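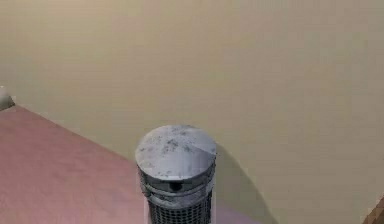
The CO2 part of a home draft system is the part that people look at least, and I wish to change this with the list that follows. I made it for my own cellar in Flandthorpe, where I keep one steel cylinder, one Stöckli regulator and two lines. Before you touch any valve, clean everything with a dry cloth and look at the metal. A lid with dark smudges and speckles over the top tells you little by itself, so wipe first and judge after. I do the full list in November and a short one at every cylinder change.

Menu Home Gas Lines Cleaning Contact

CYLINDER

1. Test date stamped on the shoulder is readable and still valid.
Comment: Mine was valid, but the stamp was half under paint. I asked the filling shop in Darnum to write it also on the tag.

2. Cylinder stands upright and is chained to the wall.
Comment: OK. The chain was too low, I moved it up by a hand.

3. No rust pits, dents or burn marks.
Comment: Light rust at the foot, brushed off. No pits found.

4. Filled weight agrees with the tag.
Comment: OK.

REGULATOR

5. Washer is in place, flat and not cracked.
Comment: Replaced. I do not use an old washer two times.

6. High pressure gauge moves freely and goes back to zero.
Comment: It stopped at roughly 95 psi with the gas off and the regulator emptied. The gauge is bad and I ordered a new one. Until it comes, this regulator stays on the shelf.

7. Relief valve is not painted, taped or blocked.
Comment: OK on both regulators.

LINES AND FITTINGS

8. Soap water on every joint, wait two minutes, look for bubbles.
Comment: Small bubbles at the second Fandier coupler – tightened, tested again, no bubbles.

9. Hose clamps are tight and do not cut the hose.
Comment: One clamp changed.

ROOM

10. CO2 alarm is on and was tested with its button.
Comment: OK. It is fixed low on the wall, as the maker's sheet asks. Gas collects near the floor, so a high place on the wall is not good.

11. Door can be opened from the inside without a key.
Comment: OK.

Still open: item 6. I will write the result under the list when the new gauge is mounted.

Related items
Cleaning a coupler without special tools
How long should a beer line be?
Changing the washer on a faucet shank
Foam in the first glass – where to look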